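Working Group on Hand-Held Gripper Practice
Minutes of the meeting held 19 January 2022, Relau site, Room 2

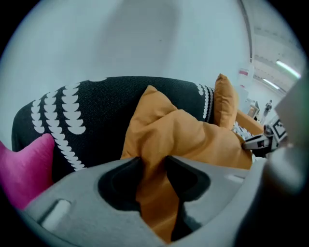
Present: Barbara Olszewski (chair), Dineo Hlongwane, Anong Rungrueang, Senad Vukadinović (minutes)
Apologies: Mieczysław Śliwiński

1. Minutes of the previous meeting
The minutes were approved with one correction. Under item 4, "the Zerville site" should read "the Prornthorpe site."

2. Matters arising
Ms. Rungrueang reported that the revised sign-in sheet is in use at both sites. The question of storage for spare jaws remains open and was carried forward.

3. Draft rules for soft furnishings
The chair introduced the third draft, which covers cushions, throws and loose covers. Discussion centered on section 3.2, grasp placement. The draft states that a cushion is to be taken by the body of the fabric and lifted clear of the seat before it is moved sideways. Ms. Hlongwane asked whether a grasp by one corner should count as a valid grasp. Mr. Vukadinović held that it should, provided the cushion does not drag on the upholstery. It was agreed that corner grasps be allowed and recorded under their own code.

Ms. Rungrueang raised the handling of fabric drawn deep into the jaw. Operators at Prornthorpe have been opening the jaw fully and starting over, while operators at Relau continue with the task. The group preferred the Relau practice – a folded or bunched grasp is to be kept unless the cover is at risk of tearing.

Section 3.5, use of two grippers on one item, was accepted with a change of wording. "Must" was replaced by "should" in the second sentence.

4. Markers
Ms. Hlongwane presented the results of the marker check. Of 643 recordings reviewed, 108 had a marker hidden for longer than the draft allows. Most of these involved pillows or large cushions. The group discussed whether the limit is too strict for bulky items. No change was made to the limit. Operators are to check that markers are flat, clean and firmly fixed at the start of every shift.

5. People in the work area
The chair reminded members that persons not taking part are to stay outside the taped line during recording. Persons passing at a distance need not cause a recording to be stopped, but they are to be noted in the log. Mr. Vukadinović asked that the rule be posted at the entrance as well as in the handbook. Agreed.

6. Wear and cleaning of covers
A written note from Mr. Śliwiński was read. He proposes that cushion covers be replaced after 23 sessions. Members felt that a fixed number was hard to defend without inspection records from Chmielewska. Deferred.

7. Actions
Ms. Hlongwane: circulate the marker figures by item type.
Ms. Rungrueang: revise sections 3.2 and 3.5 and send out the fourth draft.
Mr. Vukadinović: post the work area rule at both sites.
Ms. Olszewski: request the inspection records from Chmielewska.

8. Other business
Ms. Rungrueang asked that the full set of rules be ready for adoption in June. The chair took note of the request.

The meeting closed at 11:40 a.m.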